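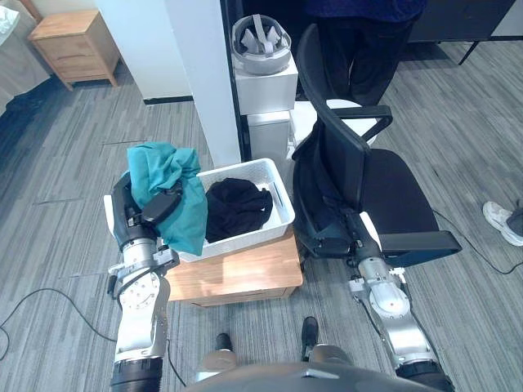 Home | Telescopes | Mounts | Moon & Mars | Contact

The Fladonis 7 Planetary Eyepiece

I've been selling eyepieces long enough to get suspicious whenever one promises to "reveal the surface of Mars." So I took the Fladonis 7 home for most of January before I'd put it in the shop, and I'm happy to say I fell for it (my spouse is less happy, I was out in the yard until all hours!).

It's a 7 mm eyepiece made by Declercq, and it fits any standard focuser. The view is wide enough that Mars doesn't zip out of sight the second you let go of the scope, and the eyecup twists up and down, so I can keep my glasses on. Edges are a bit soft in fast scopes — I noticed it in my own short reflector and you might too.

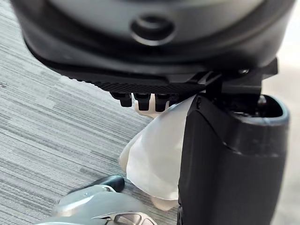

On a steady night I could pick out the polar cap and one of the big dark patches, and that was from my driveway with the neighbor's porch light on. You won't see craters or anything anybody built up there, sorry. Point it at the Moon, though, and you'll get craters until you're dizzy.

I like it best with a scope up to 4000 mm in focal length only if you're on the Moon and the air is dead calm. For planets, shorter is kinder. If you already own the Kekus barlow, try the eyepiece alone first, then add the barlow once you've got things sharp.

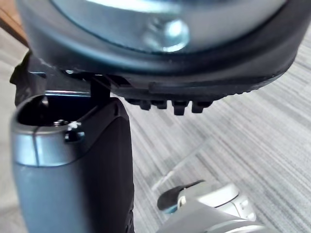 You get the eyepiece, 2 end caps and a soft pouch. I ship from Brurport, usually the next morning, and you can send it back if you don't get along with it. A color filter will thread right onto the bottom — I use a light orange one for Mars and leave it off for everything else.

Comments

redplanetfan: Does this come to focus in an older refractor? Mine is fussy.

reply from the shop: Should do, with your diagonal in. Write me with the model and I'll check.

dusty_lens: Pouch is kind of thin but the view is great. Saw the cap on my second night out!

marshgate: Any chance of a 5 mm?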